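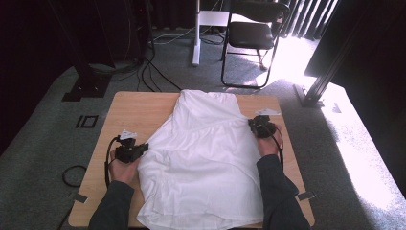 *Slide 1. White garment on the table, before the title.*

**Opening (speak slowly, wait for the people at the back)**

Good evening. My name is Rosemarie Bauerfeind, and I will speak about how we wash our clothes and what this does to the water in Flosdale. I worked in textile care for many years, so please forgive me if I become too detailed about detergent.

**Part 1: The water**

- Ask: who knows how hard the water is at home? Wait for hands.
- In Peltgate the water comes from the hill and is soft. In Flosdale it is hard. The same spoon of powder does not do the same work in both places.
- Most of us use the dose for hard water everywhere. The extra stays in the fabric, and white things become gray and stiff.
- My own records: 262 loads in one winter, all written in a notebook. I used up to 36 grams of powder for each load. When I used less, I could not see a difference on normal shirts.
- Do not read the whole table from the notebook. Say it is on the handout.

**Part 2: Temperature**

- Heating the water takes most of the energy. Cold wash for daily clothes, warm for towels and bed sheets.
- Tell the Dumlao story here (the hotel with the pink tablecloths). Keep it short, last time it took too long. 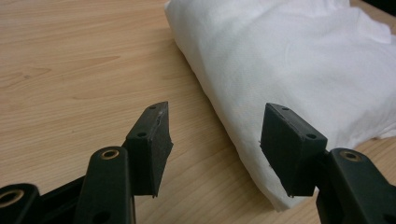
*Slide 6. White cloth, crumpled, on a wooden surface.*

**Part 3: Drying and small fibers**

- Shake each piece before you hang it. Less ironing after.
- Synthetic fabrics lose fibers in every wash. A full drum makes less rubbing than a half full one.
- The Narnunov filter costs 700 for the large model. I do not sell it and I do not have an opinion about the small one.
- Spin speed: if somebody asks, 3000 is not a speed for a home machine. Check the label of the machine.

**Questions**

Repeat each question into the microphone. If they ask about vinegar, say: a little, not every time, and never together with bleach.

Handouts are by the door. Next talk is in November, about wool.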